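Success rates need a written reset rule

A success rate reported for a simulated kitchen task means little unless the start state is reported with it. Most groups publish the task name, the episode count and a percentage. Few publish how the scene was reset, what was randomized, or which episodes were thrown out before the average was taken.

When Vernon Melnyk and I reran the Mullby cabinet task last September, we had 171 logged episodes and a config file. The file fixed the cabinet position and the door hinge limits. It was silent on the starting pose of the hand, the countertop clutter and the camera offset. We tried 2 reset scripts, both consistent with the file, and the scores could not be compared. Either script could have been cited as the standard one.

My proposal is narrow. Every result should ship with a reset record of 4 fields: initial robot state, object placement ranges, visual variation, and the condition that ends an episode. Seeds go in an appendix. Discarded episodes are listed with a reason code, and they stay in the denominator unless the simulator itself failed.

Gaétan Caron, who maintains the Nodier evaluation scripts, objects that the visual field will be filled in carelessly. He may be right. Textures and props get treated as decoration, yet a policy that reads pixels has no way of knowing that. Veined marble, a patterned backsplash and a dark door with a dark handle are all inputs.

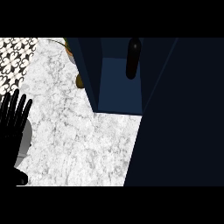

The end condition deserves the same care. "Cabinet open" should be a joint angle held for a stated number of steps, checked by the simulator. A threshold crossed once during a collision is a different event and should carry a different code.

A minimum of 100 episodes per reported figure seems reasonable for tasks of this size. I would accept fewer where the reset record is complete, and would not accept more as a substitute for it.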